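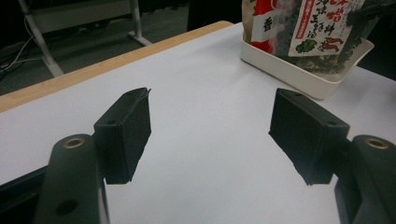
I went through the sales tax question again after the last round of messages, and I think we have been mixing up two separate things: whether an item is taxable, and which line of the return it goes on. Snack foods are where most of us trip. Take a packaged bag like the seaweed-type one sitting in the white tray. In our state that counts as grocery food when it is sold sealed, and it goes on the exempt line. Put the same stuff on a plate with a drink at the counter and it is a prepared meal, taxable in full. The register has to know which one it was at the time of sale. You can't sort it out at the end of the quarter from the totals.

On the earlier message from the Pomare store:

> We got a letter asking for 575 dollars in back tax plus interest
> for the spring quarter. As far as I can tell it all comes from the
> bundle sales (sandwich, bag of something, bottle). We had been
> splitting the price and only taxing the sandwich. Has anybody else
> had this? Do we file an amended return, or just pay the letter and
> move on? Also our software is set up by Wotetti and they say the
> split is the default setting.

Yes, we had the same thing at the Padevlow shop two years ago, for a smaller amount. A few points from that.

Read the letter and see whether it is a bill or a notice of proposed changes. They look nearly the same. Ours was a notice, and it gave us a set number of days to answer. If you pay it without answering, the matter is closed for that quarter but the other quarters stay open, and they can come back for those.

The bundle rule, as it was explained to us on the phone, is that one price for the lot means the whole price is taxed if the meal part is more than 50 percent of the value. If each item is listed on the receipt with its own price, you tax only the taxable ones. Splitting it in the back office afterward doesn't count. So the question for you is what the customer's receipt showed. Pull a few from that quarter before you decide anything.

We did amend. It took 4 returns, one for each quarter in the year, and I did them by hand because the export was useless. Interest stops on the day you pay, so send the money with the forms even if you are still arguing over part of it. We asked for the penalty to be dropped and it was, with a one-page letter saying it was our first time and what we had changed.

On the software, I would not lean on the default setting as a defense. The return has your name on it. Ask Wotetti in writing when the setting was put in and keep the answer with your papers. The Skondlow branch changed theirs to itemized receipts in January and the only complaint has been that the receipts are longer.

One other thing, for those who file online. The session drops after 9 minutes without typing and does not save. Write your numbers down first.

I still have our penalty letter and can send a copy off list if it would help. I don't have the phone notes anymore.

Padevlow shop, bookkeeping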